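Bretarus to publish new series of sea narratives in paperback

Vevalgate, 07/04/2019

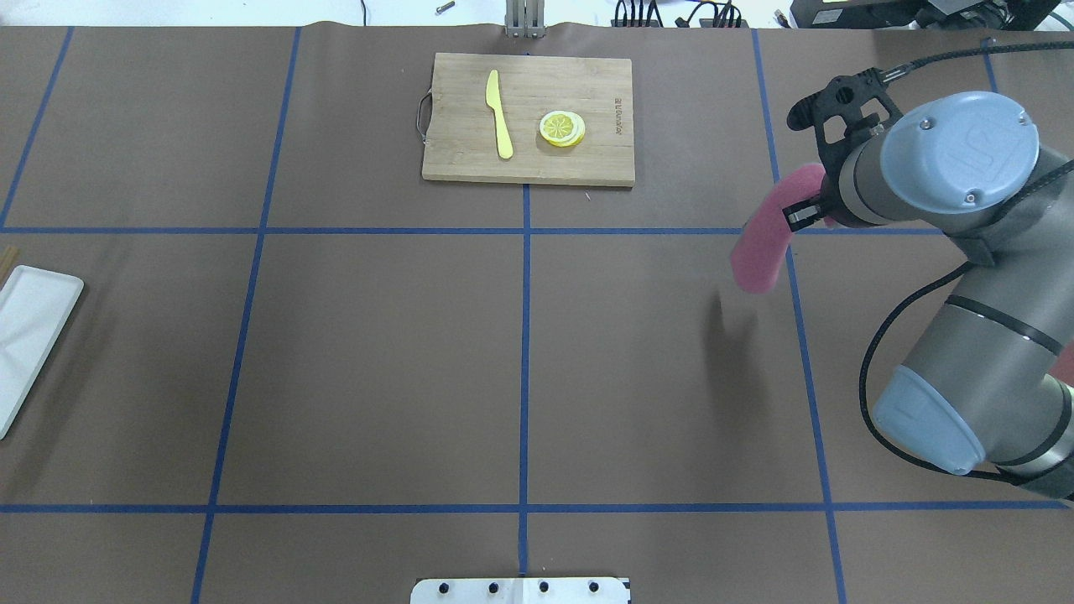
Bretarus, the independent publishing house based in Vevalgate, has announced a new paperback series devoted to true accounts of life at sea. The Fulberg Sea Library will bring back into print a number of diaries, letters and memoirs by sailors, divers, lighthouse keepers and fishing families, many of which have been unavailable to general readers for decades.

The series will open with four titles. The first is a whaling cook's diary, printed once in a small private edition and never reissued. It will be followed by the letters of a harbour pilot to his sister, a memoir of sponge diving, and an account of a winter spent on a lightship by one of its crew. Each volume will carry a new introduction, a map and a short list of sea terms for readers who have not met them before.

The opening title will have a first printing of 3,000 copies. The remaining three will appear at intervals until November, when a boxed set of all four will go on sale through bookshops.

The texts have been drawn from the Fulberg collection, a private library of sea writing which passed into the care of Bretarus following the closure of the reading room where it had been held. The collection contains 3,292 items, including printed books, handwritten journals and bound letters. The catalogue has been completed and will be open to researchers by written appointment.

"Readers come to these books for the storms and stay for the long days between them," said a spokesperson for Bretarus. "The cook's diary has a good deal to say about flour, damp bedding and the price of boots. We have left all of that in, and we have kept the author's spelling wherever the meaning is clear."

Translation and editing for the two volumes not first written in English have been carried out with Rüegg, the literary translation agency. The harbour pilot's letters appear in English for the first time. The earlier English version of the diving memoir left out several chapters on training and equipment, and these have now been restored from the author's own copy.

Bretarus will also give 3,000 paperbacks from the series to public libraries, school libraries and seafarers' missions. Libraries wishing to be considered should apply in writing to the publisher, stating the titles required and the number of copies. Applications from reading groups attached to a library will be accepted if they are made through the library concerned.

Advance copies of the first title are available to reviewers on request. Extracts of up to one chapter may be reproduced with prior permission, provided that the series and the publisher are credited in full.

Further titles are under consideration. Bretarus welcomes suggestions from readers who hold family papers relating to the sea, but asks that original documents are not sent by post.

Notes to editors

Bretarus publishes travel writing, memoir and letters. Requests for review copies, cover artwork and permissions should be addressed to the press office, Bretarus, Vevalgate.

Ends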